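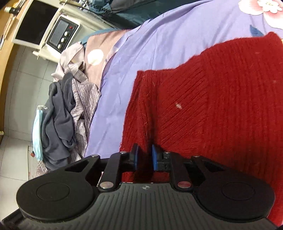
LODCOMBE, Thursday, June 19, 2025 – The Lodcombe clothing exchange will stay open through the summer after a busy May, organizers said this week.

Residents brought in 3,221 items last month, mostly sweaters, coats and children's clothes. Anyone who drops off clean clothing can take home the same number of pieces.
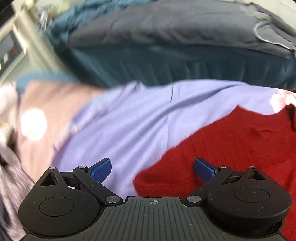

The Lodcombe exchange had been due to close for the season.

"People clear out their winter things when it gets warm," said Dorottya Bíró, who runs the exchange. "If we shut in June, we miss most of it."

Knitwear should be washed and folded before drop-off. Items with small holes are accepted and go to a mending table led by Viktória Pálfi.

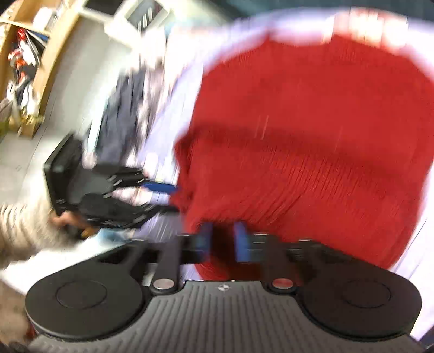

Mending sessions are free but limited to seven people at a time. About 206 pieces were repaired in the spring.

The exchange is on Prirstead Road, next to the library, and parking is behind the building. Shoes, bedding and school uniforms cannot be taken.
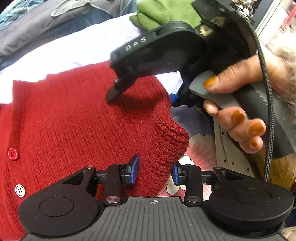
Summer hours start Monday. A second drop-off point, on the east side of town, is planned for the fall.

Print this story | E-mail this story
Last updated: 2 hours ago
Contact the newsroom | © 2025 Lodcombe news desk | Back to top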